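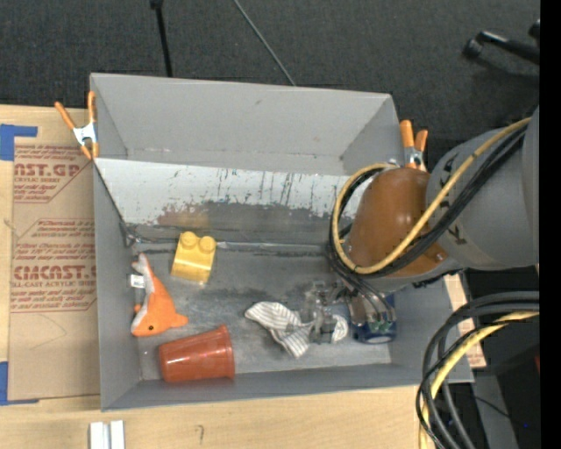 Lundow Bin Cell, bench kit

Part no. 415
Page revised 1/17/21

The Lundow is a single-bin picking cell for a home bench or a shared workshop. It is supplied as a kit of parts for use with an arm you already own. The cell consists of a grey open-topped bin, a sloped rear panel, fixings and a printed assembly guide. The arm, gripper and bench are not included.

Design

The bin was drawn up by Clive Catterall at the Crabtree workshop for sorting mixed household objects: soft toys, cups, cans, cloths, building blocks. These differ a good deal in stiffness and shine, and a cell that copes with blocks alone is of limited use. The walls are plain matte grey to keep reflections down.

The rear panel slopes towards the floor of the bin so that objects pushed against the back wall slide down to where the fingers can reach them. It is a wearing part. Expect vertical scratches first, then a dull patch along the lower part where the fingers touch down most often. Clear tape along the lower edge is an accepted repair. Replace the panel when objects begin to catch on it.

Mounting

The bin stands on the bench top and is not screwed down. Two spring clamps at the rear corners are enough for light arms. Fit them with the handles clear of the wrist joint at full reach, and check this by moving the arm slowly by hand before applying power.

If the bench is uneven, pack under the bin with sheet acrylic left in its paper covering. Tape the corners of the sheet to the bench. Do not peel the paper, as bare acrylic slides on varnished wood.

Cables

Run cables along the outside of the arm and leave a full loop at the wrist. A loop that is too short will pull on the gripper connectors when the wrist turns. A loop that is too long will drag in the bin and pick up cloths. Bring the remaining slack off the side of the bench on the arm side, away from the front edge.

Gripper

Any two-finger gripper that opens to 100 mm will take the usual range of objects. Clear fingers hide less of the object from an overhead camera but are harder to see against shiny surfaces. The Ininov finger set fits without an adaptor. Ornavberg fingers need the short spacer, ordered separately.

Specification

Opening width of gripper, minimum: 100 mm
Clearance above bin rim, minimum: 200 mm
Rear panel: removable, sold singly
Clamps: two, spring type
Finish: matte grey

Test record

The first cell was run at Crabtree by Trevor Wragg and Zbigniew Kwiatkowski and logged 2,869 picks on one rear panel. Flat cloth gave the most failed picks, followed by cups lying on their side. Floor staining had no measured effect on results. The floor was not cleaned during the run.

Spares

Rear panel
Clamp, single
Short spacer (Ornavberg fingers only)
Assembly guide, June reprint

Spares orders go to Colin Bellamy at Crabtree. Quote the part number and state which fingers are fitted.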